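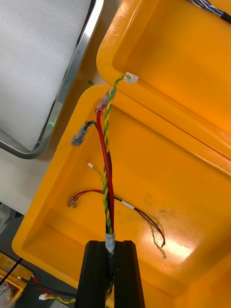

How many demos do you need before a policy can put a wire harness away in its case? More than the 599 we started with, and the spread of starting positions matters more than the total.

Home | Forums | Unanswered | Members | Log in

Filed under: Manipulation > Data collection > Cables and soft stuff

**dewulf_bench**
Putting that up top as it's what I get asked most. Longer version. Task is harness into case, case out of case, teleop, wrist cam plus one overhead. 599 episodes over June, trained on the lot, policy was fine if the bundle started dead straight and hopeless otherwise. Went back, kept collecting, now at 2259. Much better but it still dithers at the grasp. Grabbing at the tape band, fingers either side, connectors left to go where they like. Anyone got a better grasp point? Or is it a labelling thing

**cluletti**
Tape is the right spot imo. Its the only bit where the wires behave as one thing. Above that you've got the red one going one way and the black one curling off on its own, no chance of controlling both.

**marg_in_brirnville**
Disagree a bit. If you always grab at the tape the policy learns "find grey band" and thats it. Swap in a harness with no tape or black tape and watch it fall over. We had exactly this at Clemis, redid half the set. Mix your grasp points from day one.

**cluletti**
ok but mixing grasps is how you get dithering. Two good answers in the data and it picks the average, which is air

**marg_in_brirnville**
Depends what you're training. Plain regression sure. Diffusion or anything that can hold two modes, not a problem in my experience.

**dewulf_bench**
It's plain regression lol. So that might be me.

**Arnulfo Villca**
Few things from doing this a while.

Yellow case is going to hurt you. Glossy plastic throws glare straight back at a wrist cam, you've got a patch of it on the floor of the tray right there beside the gripper. Move the lamp between batches or the net will treat the bright spot as a landmark. I've seen it happen, took me a fortnight to work out.

Also the green and yellow twisted stuff. Thin, and the colour is close enough to the case that half of it vanishes once you downsample. What res are you feeding in?

And loose bits. There's other wires on the tray floor besides the ones in the grip, red and black pair with the little white label. Is that in every episode or just some? If it's always in the same place that's another landmark.

**dewulf_bench**
224 square. Yeah the green/yellow is mush at that size. Loose wires - whatever was there from the previous run tbh. Not in the same place but not exactly random either. Don't reset properly between episodes if I'm honest, it doubles the time

**Arnulfo Villca**
Leave the mess then, mess is good. Just write down which episodes had it. A column in the sheet, 2 seconds each.

**marg_in_brirnville**
Agree with Arnulfo on the mess, not on the lamp. Fixed lighting for the first thousand at least, get it working, THEN vary. Otherwise you can't tell what broke.

**Arnulfo Villca**
We'll have to differ. I did it your way and recollected everything.

**toolroom_kev**
dumb question, why not just a matte case? grey one. glare gone

**dewulf_bench**
Customer's case. Has to be the yellow

**toolroom_kev**
spray a few with dulling spray for training?

**cluletti**
then it never sees glare and dies on the real one. no

**toolroom_kev**
fair enough

**dewulf_bench**
Right, plan. Keep tape grasp for the current set, tag clutter yes/no, bump the crop around the fingers so the thin wires survive. Lamp moves every 50 episodes or so - sorry marg. Try a diffusion head on the same data before I collect anything else. Will report back

**marg_in_brirnville**
No offence taken. Do the diffusion run first though, before you touch the lamp!!

**quietloop**
Following this. We're at 3714 on a similar job with white connectors and still not happy with the last couple of cm, so dont expect the count alone to save you. Did you keep the failed grasps or bin them?

**dewulf_bench**
Binned. Should I not have?

**quietloop**
Keep the ones where the operator recovers. Missed, backed off, got it second go. Thats the only place it'll ever learn to try again.

**dewulf_bench**
ugh. ok. might still be on the old drive, will look tonight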